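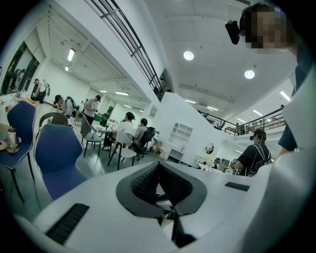 Why big white rooms are hard to talk in

Interview, 3 January 2018

Thandeka Dlamini claps once when she walks into a new room. Then she stands still and listens until the sound is gone. In a furnished living room that takes no time at all. In a large open room with painted walls and a hard floor it can take long enough that she has time to look up at the ceiling and start working out what she is going to say to the client.

Dlamini has worked in room acoustics for 18 years, the last few of them at Masilela, a small practice that mostly deals with offices and schools. Very little of the work is concert halls, she says, and people are often disappointed to hear it.

"I did one theater lobby. The rest is people who can't hear each other in meetings, or who can hear each other too well."

The second complaint is the more common one. Open rooms are popular because they are bright and cheap to fit out, and a company can move desks without moving walls. What tenants notice after they move in is speech. Dlamini says that steady sound, such as air handling or traffic, rarely makes anyone call her.

"You stop hearing a fan. You don't stop hearing half of a phone call. If you can make out the words, your attention goes there whether you want it to or not."

Her most recent job was at Cenovlow, a former print works divided into rental floors. The tenant, a mail-order company called Nollach, had taken a floor of 3,000 square feet and put everyone on it, from billing to customer service. Customer service was in the middle. By December the billing staff were booking the only closed meeting room for whole afternoons so they could finish the month.

"They thought they needed thicker walls," she says. "The walls were fine. The sound wasn't coming through anything. It was going up, hitting the ceiling and coming back down on the other side of the room."

She explains it to clients with a flashlight and a mirror. A hard flat surface sends sound back at the same angle it came in, much as a mirror does with light. Raise your voice at one desk and the ceiling delivers it to someone several rows over. A screen between two desks helps the person right behind it, but not the one farther off, who is getting the reflection.

So she starts with the ceiling. At Cenovlow the landlord would not allow a suspended one, and the sprinklers had to stay clear, which left hanging panels. The client had already been quoted for a product called Plultier, a pressed felt board, to be glued along one long wall. Dlamini had nothing against the board. She asked them to hang it overhead, in rows above customer service, and to leave a gap of several inches behind it.

"The gap is free. Felt works better with some air behind it, especially on the lower part of a man's voice. People glue it flat because it looks neat, and then they write to me."

The order came to 342 panels, which was more than the client wanted to pay for. They put up the rows over the phones first and left the rest for the spring budget. She also had them move customer service to the corner by the loading door, where there was noise already, and gave billing the far end.

"Moving the desks did at least half of it. I can't charge much for saying that, but it's true."

She is careful about what she promises. Absorbing panels make a room less lively, but they don't make it private. Take away too much of the echo and a quiet room can even get worse, as there is nothing left to cover a conversation - you hear the person across from you whisper about lunch. Some offices add a low background sound through speakers for that reason. Dlamini uses it now and then and says most of the complaints come when it is turned up too fast. She prefers to raise it a little each week.

Asked what a person could do without hiring anyone, she gives three suggestions. Put the talkers together. Use a rug with a thick pad, which takes care of chairs and heels more than voices. And fill a bookcase unevenly, with deep books next to shallow ones, and stand it opposite the hardest wall.

"Plants, no. Everybody asks me about plants. They're nice to have, but you'd need a hedge."

What about foam from the internet? Thin foam takes the hiss off the top of the sound and leaves the rest, she says, so the room ends up dull and still loud. She also asks people to check the fire rating before putting any of it on a wall. Last year she had a school take down a whole hallway of it.

Her own office has carpet tiles, a low ceiling and a noisy refrigerator in the next room. She has not done anything about the refrigerator. She says it covers the phone calls.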